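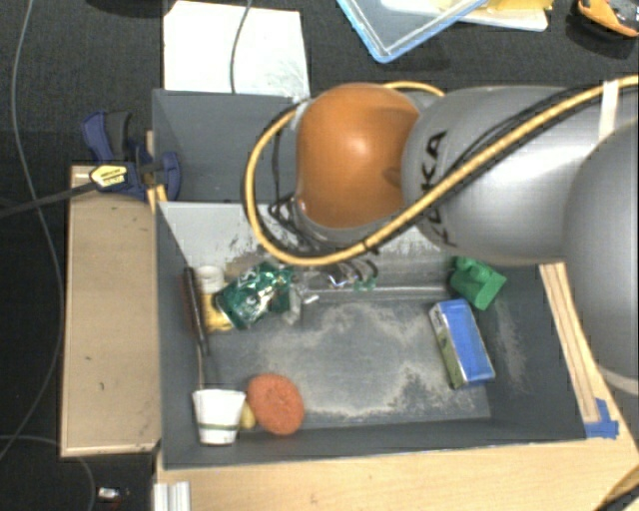

Namholm Water Users' Association
Minutes of the Operations Meeting, 5th October

Present: Debora Rizzi (chair), Sinéad Tully (minutes), representatives of the Drositz and Vallance laterals, the ditch supervisor.
Apologies: the engineer from Šimko.

1. Minutes of the previous meeting

Accepted with one correction. Under item 6, "upstream gate" should read "upstream check". The corrected copy replaces the one in the binder.

2. End of season shutdown

The supervisor reported that the main canal will be drawn down in stages, beginning at the tail. Drositz lateral closes first, then Vallance. Users with stock ponds have been told to fill before their lateral closes. Late requests will be met only if the check structures are still holding water at the time.

Vallance asked that the draw-down be slower than last year, when the bank sloughed below the road culvert. The supervisor agreed that the fall in level had been too fast for the soil there, which is silty and drains poorly. The gate will be lowered in 4 steps, with a day between each. Staff gauge readings to be written in the log at each step.

3. Drositz headgate

The gate leaf does not seat fully on the left side and passes water when closed. The supervisor believes the seal is worn and the guide is slightly bent, but this cannot be confirmed until the bay is dry. Two options were discussed:

(a) Replace the seal only and straighten the guide in place.
(b) Pull the leaf, replace both guides and the seal, and regrout the sill.

D. Rizzi noted that option (a) was tried on the Vallance gate and the leak came back. The Drositz representative preferred (b) but was concerned about the cost falling in one year. It was pointed out that the stoplogs for the bay are in poor condition and would have to hold for the whole of the work under (b).

Agreed: inspect once dry, then decide. New stoplogs to be cut in either case. Treated timber, same section as the existing ones, with lifting pins set further from the ends.

4. Measurement at the Vallance flume

The written report from Šimko was taken as read. The flume has settled toward the downstream end and the floor is no longer level. Readings at low flow are therefore unreliable – the report does not give a correction for this season and advises against making one from the existing readings.

Discussion followed on whether Vallance users had been charged fairly. S. Tully said the allocation was set from the canal gauge in any case, and the flume was used only to settle disputes. There were 2 disputes this season, both closed by agreement between the parties. No adjustment will be made.

The flume will be lifted and reset on a compacted gravel base before water is turned in again. Cutoff walls to be checked for piping while the structure is exposed. Šimko to supply the survey levels.

5. Weeds and sediment

Pondweed was heavy in the reach below the siphon. Chaining was done in 3 passes and the last was of little use, as the cut material lodged on the trash rack faster than it could be raked off. The supervisor asked for a second rake and a longer handle for the first. Approved.

Sediment in the settling basin is above the level of the sluice sill. It will be dug out once the basin can carry an excavator. Spoil may be placed on the north bank only – the south bank is the access track and must stay clear.

6. Rotation schedule

Vallance proposed a change in turn order, so that the users at the tail receive their turn in daylight at least every other rotation. Drositz had no objection provided its own start time is unchanged. S. Tully will draft a schedule on this basis and send it to both laterals for comment. The present order stands until a new one is adopted.

7. Other business

The padlock on the siphon inlet has been changed. Keys are with the supervisor.

One user asked whether he may pump directly from the main canal. The bylaws do not allow it. D. Rizzi to reply in writing.

8. Actions

Supervisor: inspect Drositz headgate, cut stoplogs, buy rake and handle.
S. Tully: draft rotation schedule, request survey levels from Šimko.
D. Rizzi: reply on pumping, obtain prices for both headgate options.

9. Next meeting

To be called when the headgate inspection is complete. The annual meeting remains in April.

Minutes taken by S. Tully.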